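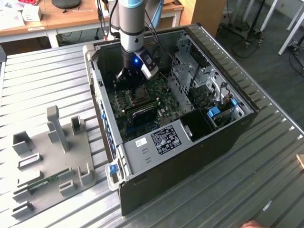 4.2 Collecting demonstrations by remote control

Figure 3. The arm over the open computer tower during a demonstration, with the gripper fingers just above the motherboard. The fixture tray stands to the left of the case.

Taking an old computer apart is a lovely test for learning from people, and we were keen to give it a proper go. The inside of a case is crowded, and the order of the moves matters a great deal. Our operators drove the arm with the Ulia hand controller, watching the wrist camera view on a screen and glancing at the bench whenever they liked.

We recorded 119 demonstrations across 3 tasks: freeing a memory module, lifting out a loose board and placing it in the tray. Each operator had six practice runs first, and these were left out of the training set. The Lepik logger stored joint angles, gripper opening and camera images together, so a slip or a second try stays in the data just as it happened.

We also tried guiding the arm by hand. This felt wonderfully natural for the long reach into the case — several operators asked to keep it — but their arms kept blocking the wrist camera near the drive cage. For the close work we therefore used remote control only, and kept hand guiding for teaching the approach path. Section 4.3 compares policies trained on both kinds of data.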